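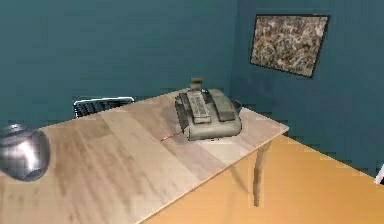
## Re: [riltska-cell] Living room cell back in service?

Ignacio Herrero wrote on Tuesday:

> All, the simulated living room cell is repaired. Anas found that the props were being spawned before the table collider had finished loading, so they got pushed out on the first physics step. He added a delay of 2 seconds and reran the startup check. It passed 144 times in a row. I'd like to close ticket 1413 and let Khadija start the grasp runs on the Jurard arm model. Shout if you object.
>
> Ignacio

I object, a little.

I don't doubt the 144 passes. I doubt what they passed. I read the startup check again last night and all it asks is whether each prop exists and whether its height is above the floor. A prop stuck in midair meets both conditions very well. The render at the top is the kind we all like to look at: the gray office machine is on the table with a soft shadow around its base, the painting is on the wall, and I have no complaint about either one. One good-looking table doesn't tell me the load order is fixed.

It also doesn't tell me anything about the doors, which have never been in the check at all. 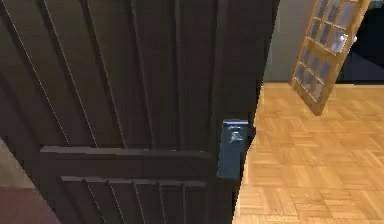

My main worry is still the hinge setup, and a spawn delay won't touch that. Eylül Dağdelen rebuilt the door assets from the old Tomholm files in December, and I don't think anyone has gone over the joint origins since then. The dark plank door with the lever handle I can live with. The glass-paned one behind it is tilted, with its bottom corner stopped above the parquet, and no door I have ever walked through does that. If the joint origin is off, the arm will be planning around a door that isn't where the map says it is. Maybe it's only a bad rotation on the mesh – I'd be happy to be wrong. But somebody should open the file and look before we call the cell repaired.

Same goes for the table props. The red telephone looks all right to me. The silver vase doesn't, and a grasp score on a vase in that state is worth nothing.

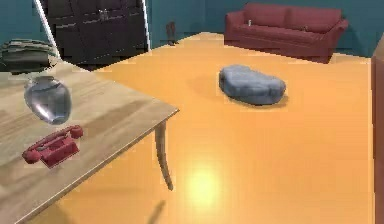
## What I'd want before 1413 gets closed

1. Take the delay out and make the spawner wait for the collider's ready signal. A fixed wait works until the machine is busy, and then we get this thread again.
2. Change the check so it tests for contact between each prop and whatever is under it. Height above the floor can go.
3. Print the tilt of each prop and each door after settling. Amr Kabbaj had a script for this on the El Ouafi cell and it only needs the names changed.
4. Compare the door joint origins with the Tomholm originals, glass door first.
5. Leave the arm parked until 2 to 4 are done.

Khadija, sorry, I know you've been waiting on this. If you need something to run in the meantime, the reach tests don't use the props or the doors.

Anas, can you send the log from one of the passing runs? Any one will do, as long as it has the contact list in it.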